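トップ > 連載 > 研究の方法 > Fondora 操作学習グループに聞く

模擬環境でデモを増やす:電子レンジ課題における区間分割とデータの選別

ロボットの模倣学習では、人が遠隔操作で集めたデモの量と質が結果を大きく左右する。Fondoraの操作学習グループは、少数のデモを物体ごとの区間に分けて組み替え、シミュレータ上で新しい軌道を作る方法を使っている。対象は卓上の家電を含む両手の操作で、今回は電子レンジの課題について、データ生成を担当する研究員に話を聞いた。取材は木曜の午後、同社の会議室で行った。

元になるデモは50本である。操作者がシミュレータ「Hitbridge」の中で左右の手を動かし、小さな箱状の容器を電子レンジの庫内に置くまでを記録した。1本の長さは平均で45秒になるという。

「本数を増やすだけなら、操作者の時間を買えば済みます。ただ、人が集めたデモは物体の配置が偏ります。無意識に取りやすい位置へ初期配置を戻してしまうので、扉の近くや天板の端が薄くなる。その薄い部分を埋めるのが生成の目的です」

生成の手順は、まず軌道を区間に分けるところから始まる。区間の境界は、手先がどの物体を基準に動いているかで決める。容器に近づいて把持するまでは容器座標系、庫内に入れて放すまでは電子レンジ座標系で手先の姿勢を書き直す。新しい初期配置が与えられると、それぞれの区間を対応する物体の姿勢に合わせて変換し、区間の間を補間でつなぐ。

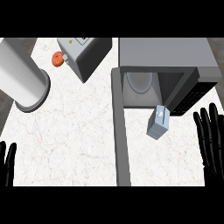 「変換そのものは剛体変換なので、難しいことはしていません。問題はつなぎ目です。容器座標系の区間の終わりと、電子レンジ座標系の区間の始まりが離れていると、補間の途中で扉に触れます。開いた扉は手前に長く張り出しますから、直線で結べばかなりの確率で当たります」

対策として、扉の外形に余裕を持たせた回避領域を置き、補間経路がそこを通る場合は一度上に逃がす。逃がす高さは固定値である。当初は経路計画器を入れていたが、生成された動作が人のデモと大きく異なる形になり、方策の学習が不安定になったため外した。

「計画器の経路は衝突しないという点では正しいのですが、同じ状況で毎回違う回り方をします。模倣する側から見ると、似た観測に対して行動がばらつくことになる。固定の高さで持ち上げるほうが、失敗は増えても残ったデータは揃います」

失敗した軌道は捨てる。判定は最終状態だけで行い、容器が庫内の床面に載っていること、手先が容器から離れていること、容器の傾きが閾値以内であることを条件とする。途中で扉に軽く触れた軌道も、最終状態が条件を満たせば残る。この点は社内でも意見が分かれているそうだ。

「接触を全部はじくと、扉側の配置だけが極端に減ります。そこを埋めるために始めたことなので、本末転倒になってしまう。今は接触力の最大値だけ記録しておいて、学習時に重みを下げる形にしています」

400回の生成を試み、条件を満たしたのは299本だった。はじかれた軌道の内訳で最も多いのは把持の失敗で、次が庫内の壁への接触による転倒である。把持の失敗は、容器の向きが元のデモから大きく外れたときに集中していた。

「指が多い手では、容器座標系で手先を合わせても、指の閉じ方までは保証されません。接触の順番が少し変わるだけで容器が回ってしまいます。指関節の指令は元のデモの値をそのまま再生しているので、ずれを吸収する仕組みがない。ここは今の方法の弱いところです」

使わないほうの手の扱いについても尋ねた。容器を運ぶ間、反対の手には課題上の役割がない。初期の版では待機姿勢に固定していたが、現在は元のデモに含まれる小さな動きをそのまま再生している。

「固定すると、方策が片手の静止を前提にした出力を覚えます。あとで両手を使う課題のデータと混ぜたときに、そちらの動きまで鈍りました。人のデモでは待機中の手も少し動いているので、そのまま残すことにしています」

方策の学習には同社の「Zeleke」を用いる。入力は上方の視点の画像と左右の手の関節角で、出力は一定の長さの行動列である。画像については、天板の模様と照明を学習時に変化させている。課題に関係しない周囲の物体も入れ替えの対象で、入れ替えないまま学習した方策は、目標の容器を別の場所に移しても元の配置の方向に手を出す傾向があったという。

「周囲の物体が目印になっていたわけです。トースターの横の物を差し替えただけで挙動が変わるなら、容器を見ているとは言えません。気づいたのは成功率の表からではなく、失敗した回の再生を見ていたときでした」

再生の確認には社内ツールの「Pistside」を使う。軌道ごとに区間の境界と接触力の時系列を画像に並べて表示するもので、生成データの抜き取り検査も同じ画面で行う。検査の際は、容器を置いたあとの後退動作を特に見る。手先が庫内から抜ける途中で容器を引きずる例があり、最終状態の判定が早すぎるとこれを成功に数えてしまう。現在の版では、手先が庫内から完全に出たあとに判定するよう改めた。
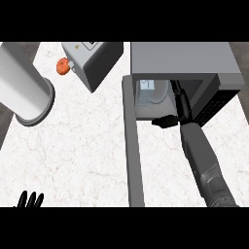
実機への適用と残る課題

実機での評価はまだ限定的である。シミュレータの電子レンジは扉の蝶番の摩擦を単純な定数で表しており、実物のように途中で重さが変わることがない。扉を開けた状態から始める今回の課題では影響が小さいが、開閉を含む課題に広げると差が出ると見ている。

「扉に触れても動かないのか、少し押されて動くのかで、その後の状態が変わります。シミュレータでは残った軌道が、実機では扉を閉める方向に押してしまうかもしれない。接触を許容している以上、ここは測らないといけません」

画像の差については、測定した範囲では天板の反射の影響が大きかった。照明の変化幅を広げると実機での位置ずれは減ったが、シミュレータ内の成功率も下がった。どこで止めるかの基準は決まっていない。

生成の本数を増やす予定を聞くと、当面は増やさないとの答えだった。

「元の50本に含まれない動きは、何本生成しても出てきません。容器を持ち替える動作がその例で、向きが悪いときに人なら一度置き直しますが、今のデモにはそれがほとんどない。次は置き直しを含むデモを追加で集めて、区間の種類を増やします。判定条件も途中状態を見る形に変える必要があるので、10月までは生成器の改修が中心になります」

区間の境界は現在、操作者が手で付けている。自動化も試しており、手先と物体の相対速度を使う方法では、把持の開始はほぼ合うものの、庫内で放す時点の推定が遅れる。遅れた境界で生成すると、後退動作の一部が次の区間に入り、つなぎ目で手先が跳ねる。この部分は当分、手作業のまま続けるという。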